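Materialkunde für Möbel und Innenausbau
Skript zu Einheit 3: Weiße Flächen, Fugen, Kanten

Weiß ist die schwierigste Farbe im Innenausbau, und genau deshalb fangen wir mit ihr an! Eine matte weiße Fläche verzeiht wenig: Sie nimmt den Farbton des Lichts an, sie zeigt jeden Wischer, und sie verändert sich im Lauf eines Tages stärker als jedes Grau. Wer einmal einen Raum im Juni am Vormittag und dann wieder am Abend angesehen hat, vergisst das nicht mehr.

Zuerst zum Glanzgrad. Matt streut das Licht in viele Richtungen, glänzend wirft es gebündelt zurück. Für Arbeitsflächen ist matt meist angenehmer, weil das Auge nicht ständig gegen Reflexe ankämpfen muss. Der Preis dafür sind Griffspuren: In der feinen Struktur setzt sich Hautfett fest, und wer dann mit Druck poliert, erzeugt eine glänzende Stelle, die bleibt.
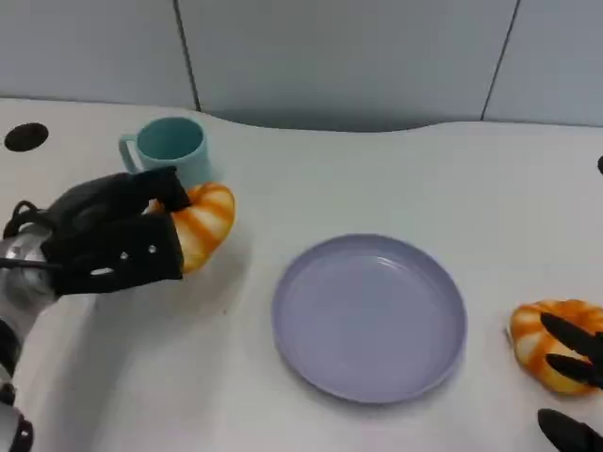 Abb. 1: Matte weiße Tischfläche vor blassgrauer Wand mit bläulichem Einschlag.

Nun die Fugen – mein Lieblingsthema. Eine Wand aus großen Platten braucht Fugen, das Material arbeitet ja. Man kann sie verstecken oder zeigen. Die Schattenfuge zeigt sie: ein schmaler, dunkler Rücksprung, der kleine Ungenauigkeiten schluckt und der Fläche einen Rhythmus gibt. Im Entwurf für das Lesehaus Clenbridge (siehe Mappe) liegt die Fugenbreite bei 3 mm, im Nebenraum bei 2 mm. Legt beide Pläne nebeneinander, der Unterschied im Charakter ist verblüffend!

Bei der Kante gilt: Gerade trifft auf gerade, sonst wird es spannend. Eine geschwungene Tischkante vor einer ebenen Wand lässt einen Zwischenraum von wechselnder Tiefe entstehen, und in diesem Zwischenraum sammelt sich Schatten. Das kann sehr schön sein, muss aber gewollt sein. Im Projekt Skudard wurde die Kurve nachträglich eingeplant, und die Reinigung hinter dem Tisch hatte niemand bedacht. 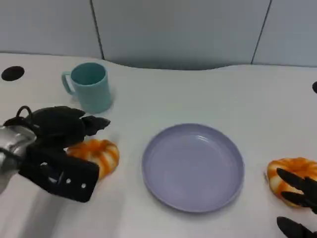
Abb. 2: Geschwungene Hinterkante mit Schattenband, auf der Fläche ein helltürkiser Becher.

Farbige Gegenstände auf Weiß wirken kräftiger, als sie sind. Das ist der Simultankontrast, und er lässt sich wunderbar ausprobieren: dieselbe Farbkarte erst auf Weiß legen, dann auf Mittelgrau, dann auf Schwarz.

Aufgaben bis zur nächsten Einheit
Musterreihe Arkska, Blatt 12, bei Tageslicht und bei Kunstlicht vergleichen und den Farbeindruck notieren.
Eine Schattenfuge im Maßstab 1:1 zeichnen, mit Unterkonstruktion.
Text Barros, S. 23, lesen – der Abschnitt zur Kantenrundung lohnt sich wirklich.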